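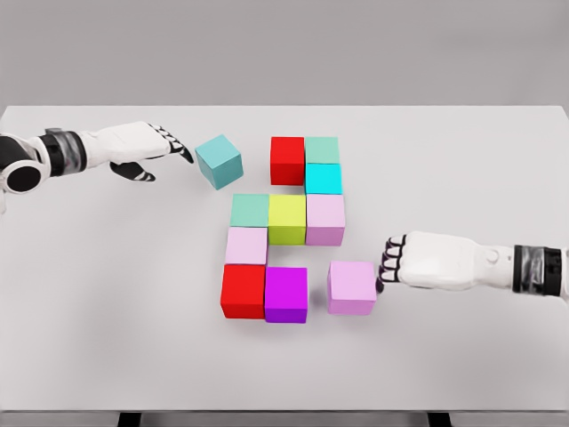 Colored cubes on a white tabletop.

Stonel Children's Library: changes to the toy and game lending collection, effective 09/01/2023. Please read the full thread before your next visit. (1/11)

The lending collection now holds 712 items. Each one has its own barcode on the box or bag, and the old paper cards will no longer be accepted at the desk. If you still have a paper card at home, you may keep it or recycle it. (2/11)

Loan periods. Puzzles, building sets and board games go out for three weeks. Ride-on toys and large play sets go out for one week. All items may be renewed once, online or by phone, unless another family has placed a hold. (3/11)

Limits. A household may have up to four items on loan at one time. Licensed home daycare providers may have up to eight with a provider card. Provider cards are issued at the Lindqvist Street desk only. Bring your current license and a photo ID. (4/11)

Returns. Toys and games must be handed to staff at the desk. Please do not place them in the outdoor book drop. The drop at the Atura branch has jammed twice this summer, and both times the books underneath were damaged. (5/11)

Missing pieces. Tell us when you return the item. There is no charge for a single missing piece from a set of 40 pieces or more. For smaller sets we will try to find a replacement first and will contact you by mail before any fee is added to your account. (6/11)

Cleaning. Items are wiped down by staff between loans and held for one day before they go back on the shelf. Please return plastic items free of food and sand. Cloth items should not be machine washed at home, even if the label allows it. (7/11)

Age labels. The colored dot on the spine has been replaced by a printed age range. "Under 3" items are kept on the two lowest shelves at both branches. Staff are glad to suggest items but cannot override the age range printed by the manufacturer. (8/11)

Holds. You may place a hold on any item through the Prumen catalog using your library card number. Held items are kept at the desk for five days. Holds placed before the change have been carried over in their original order. (9/11)

Donations are paused until December while the new shelving is fitted. Please do not leave bags at the door. When donations resume, we will accept complete sets in their original boxes. Electronic toys cannot be accepted. (10/11)

Questions about accounts or provider cards may be directed to Geeta Katiyar, Head of Children's Services, at the Lindqvist Street desk, Tuesday through Friday. A printed copy of these rules is available at both branches in English and Spanish. (11/11)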